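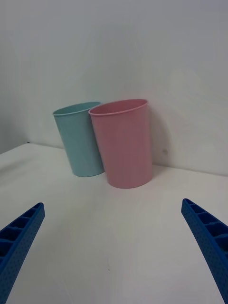
What does a small laboratory need to budget for when it buys a tabletop robot arm?

The arm itself, the gripper and its spare fingers, at least one camera, a computer, a table, a set of ordinary objects to handle, and the staff time to put them together and keep them running. The arm is the line that gets quoted first, and it is often less than half the work of planning.

Tabletop manipulation cell

A tabletop manipulation cell is a small robot workstation used for picking up, moving and placing light objects. It is found in teaching laboratories, research groups and the test rooms of small firms. The term covers the whole purchase: arm, gripper, sensing, computing, furniture and consumables. Cells of this type differ from factory cells in that the task changes often and the parts handled are cheap household goods such as plastic cups.

Scope of the purchase

Buyers usually divide the order into fixed and replaceable items. Fixed items are expected to last for the life of the cell and include the arm, its controller, the table and the mounting plate. Replaceable items include gripper fingers, cables, camera mounts and the objects used in tasks. The division matters in institutions where equipment and supplies are paid from separate accounts. A gripper bought as part of the arm may count as equipment, while a second set of fingers for the same gripper may not.

Shipping, import duty and electrical work are commonly left out of first drafts. Software licenses that renew each year should be entered for every year of the plan, with the renewal month noted.

Gripper fingers

Fingers are the part of the cell that touches the work, and they wear first. Plastic fingers with a ribbed, open-celled structure are one option for light objects. They can be given bright colors, such as blue, that stand out against a pale tabletop. Rigid metal fingers last longer but are less forgiving with thin-walled items.

A planning sheet should record the opening width of the gripper, the size of the largest object in the task set, and the clearance left on each side. Tapered cups need particular care, as the rim is wider than the base and the width to be gripped depends on the height of the grasp. Cups that stand touching one another raise the requirement again, since one finger has to enter a gap that may not exist until the objects are moved apart. If such arrangements are part of the intended work, they should be written into the specification before quotes are requested.

Spare fingers are ordered in pairs. The planning guide issued by Trisis, a supplier of cell furniture and mounting hardware, suggests 2 spare pairs for each arm at the time of first purchase.

Cameras

A small camera mounted at the wrist sees the fingers and the objects between or in front of them. It moves with the arm, so its cable must be long enough for the full range of motion and must be clamped at more than one point. A fixed camera above or beside the table gives a steadier view but is blocked by the arm during part of each movement. Many cells carry both types. Buyers should check that the computer has enough ports and enough bandwidth for all cameras at full rate — adapters bought later are a common cause of dropped images.

Table and surroundings

A plain, matte, light-colored top and a plain wall behind it make objects easier to separate from the background. The drawback is that shadows show clearly, and uneven room lighting produces gradients across the surface. A lighting allowance is cheaper at the planning stage than after installation. The top should be stiff enough that arm movement does not shake a fixed camera attached to it.

Floor space is often underestimated. The reach of the arm sets the minimum, but the operator's seat, the emergency stop and the door swing all need to be drawn on the same plan.

Example: the Lurndale cell

The Lurndale teaching laboratory planned a cell for work with cups and other light containers. The project, named Tam, covered 2 arms, one in regular use and one held back for parts and student training. Seven quotes were requested and compared on delivered cost. The supplies list included 50 plastic cups in several colors. Delivery was set for September, and the furniture was ordered from Zadaswood ahead of the arms so that the mounting plates could be drilled before they arrived.

The original budget had no entry for lighting or for cable clamps. Both were added in a revised version dated 7 December 2023, together with an annual allowance for fingers.

Operating costs

Yearly costs consist mainly of staff time. Setup, calibration, resetting objects between trials and minor repair are all done by hand in most cells of this size. Replacement fingers, cables and task objects make up the rest, apart from any license fees. Warranty terms should be read for exclusions on third-party grippers, which may void coverage of the wrist joint.

See also: Gripper payload; Wrist-mounted camera; Equipment depreciation; Workcell layout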